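Casual Linen and Laundry Attendant, Neltside Residential Care
Reference: NS-24
Location: Bolldale
Reports to: Ifeanyi Ogundipe, Site Services Coordinator

Neltside is a residential aged care home operated by Murley Care. Applications are invited for one casual position in the on-site laundry. The successful applicant will start in September.

The position

The laundry processes residents' personal clothing and kitchen textiles. Flat linen is sent to an outside contractor, Ajayi Linen Service, and returned folded. The attendant works alone for part of each shift and with one other attendant at handover.

Hours

24 hours per fortnight, rostered over early shifts starting at 6.30 am. Additional shifts may be offered to cover leave. Rosters are published 11 days ahead.

Duties

Collect soiled items from the wing stations and sort by colour, fibre and care label.
Load and unload washers and dryers according to the posted program chart.
Apply name labels to new residents' clothing and record each garment in the register.
Check contractor deliveries against the docket and report shortages on the same shift.
Clean lint filters after every dryer load and initial the log.
Return folded clothing to residents' rooms before lunch.

Garments without a label are held for 100 days and then referred to the coordinator.
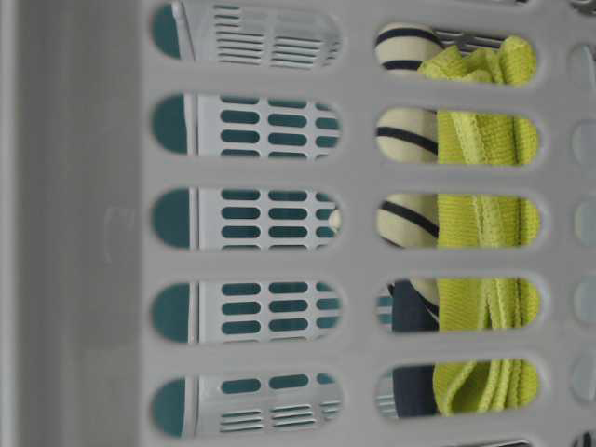 Soiled and clean items are moved by separate routes. Clean clothing enters by the north corridor only. The attendant must be able to push a loaded trolley, stand for long periods and lift within the limits set out in the manual handling procedure, a copy of which is supplied at interview.

Selection criteria

Essential: ability to read and follow written instructions; current police check, or willingness to obtain one; current influenza vaccination.
Desirable: previous work in a commercial or hospital laundry; basic sewing repairs.

Training in infection control and chemical handling is paid and is completed in the first two shifts.

How to apply

Send a résumé and a cover letter of no more than one page, addressing the essential criteria, to Ifeanyi Ogundipe at the Neltside front office. Quote the reference number. Names of two referees are required.

Applications close 8/8/23. Late applications will not be considered.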